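Puck line

The puck line is the point spread used in hockey betting. It is nearly always set at one and a half goals, so a bettor who takes the favorite needs a win by two or more, and a bettor who takes the underdog collects on an outright win or on a loss by a single goal. It is a small idea with a wonderful amount going on inside it, and many fans find that it changes how they watch the last few minutes of a game. 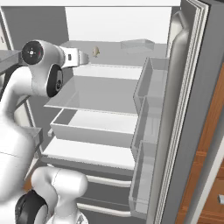
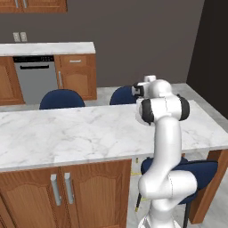

According to Anum Dogar, the puck line is best understood as a bet on the final three minutes, and anyone who skips straight to the goalie matchup "is reading the book from the wrong end." Meinrad Egger disagreed in print, holding that goaltending still decides most spreads before the third period begins. Both views have their followers, and the argument is a lively one.

How it works

The favorite is listed at -1.5 and the underdog at +1.5. The half goal means there can be no tie on the bet. Hockey is a low-scoring game and the spread hardly moves, so bookmakers adjust the price instead. A favorite that costs a lot on the moneyline (the plain bet on who wins) may pay better than even money at -1.5, while the underdog at +1.5 is often quite expensive.

Take a game between Skellunness and Eltlow, with Skellunness favored. If Skellunness wins 4-2, the -1.5 side is paid. If it wins 3-2, the +1.5 side is paid, even though Eltlow lost the game. A 2-1 Eltlow win pays the +1.5 side as well.

Overtime and shootouts

Most books count overtime and the shootout toward a full-game puck line. Sudden-death overtime ends on one goal, and a shootout win adds just one goal to the winner's total, so a favorite at -1.5 can't cover once regulation ends level. This is the first thing a new bettor should learn! A tied score with a minute left is great news for anyone holding +1.5, whichever team they happen to be cheering for.

The empty net

The empty net is where the puck line really comes alive. A team trailing by one late in the game will usually pull its goalie for an extra skater. Sometimes that brings the tying goal. Sometimes the puck slides the length of the ice into an open cage, and a one-goal lead becomes two. For the standings, the second goal often changes very little. For the spread it changes everything, and a -1.5 ticket that looked dead turns into a winner with seconds to go.

Yareli Pacheco studied 913 games that stood at a one-goal margin when the trailing goalie left the ice. Her paper, usually called the Zusham study, gave special attention to the timing of the pull. Coaches who pull early give themselves longer to score, but they also leave the net open longer, and Pacheco argued that bettors should know each coach's habits before taking either side. It is a delightful read, full of odd little charts, and it holds up well.

Variations

Alternate puck lines move the spread to 2.5 goals or more, with prices to match. A reverse puck line puts the underdog at -1.5, a long shot that pays handsomely when it lands. Period puck lines cover just one period and are commonly set at half a goal. Some books also offer a regulation-only spread - handy for people who would like to leave overtime out of it, though the rules should be read closely.

Among casual players the Meléndez card is a popular home game. Each person picks one side of the puck line in every game on the night's schedule, and ties are broken by guessing the total number of empty-net goals. Elvia Montes drew up the first scoring sheet, and Eliseo Esquivel later added a bonus for a correct reverse pick.

See also

Moneyline
Over/under
Three-way line
Grand Salami (total goals across a full night of games)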